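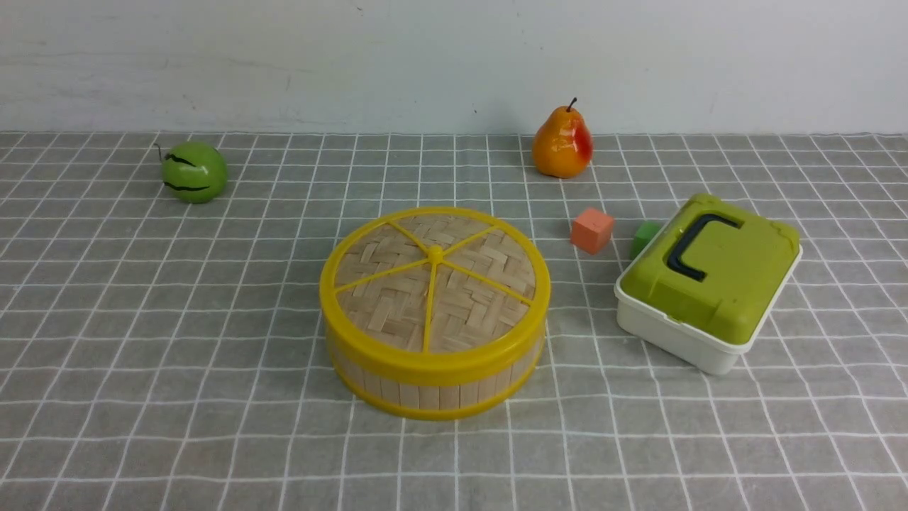 Tabletop layout, lidded steamer basket at center

Object spacing on a shared test table

Our lab is adopting the Rullum layout guide. Does it set a minimum clearance between objects?

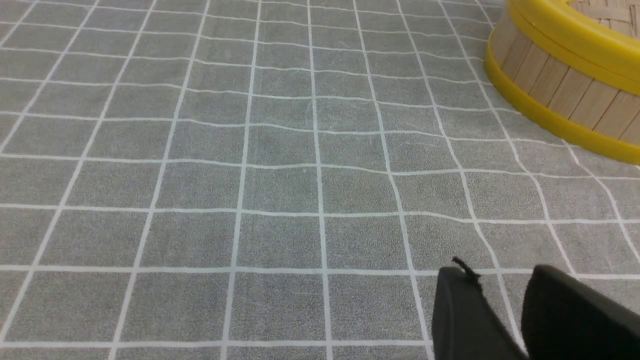
Posted by Garkier

Yes. Keep 200 mm between neighboring objects -- measured at the base
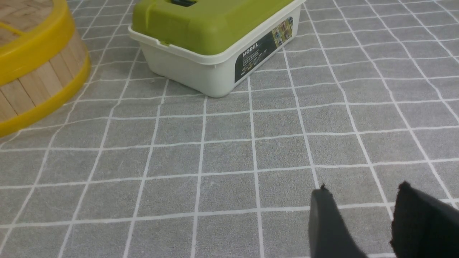 and record any exception in the log. Approach moves should begin over open cloth.

Posted by Clindetti

We use grid squares.
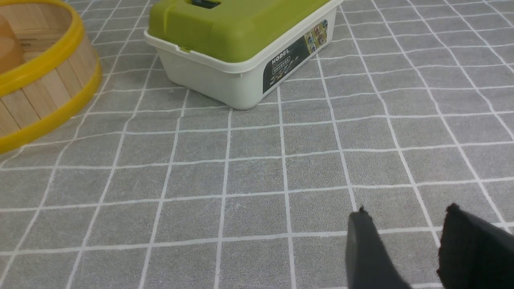 It is faster, provided the cloth lies flat.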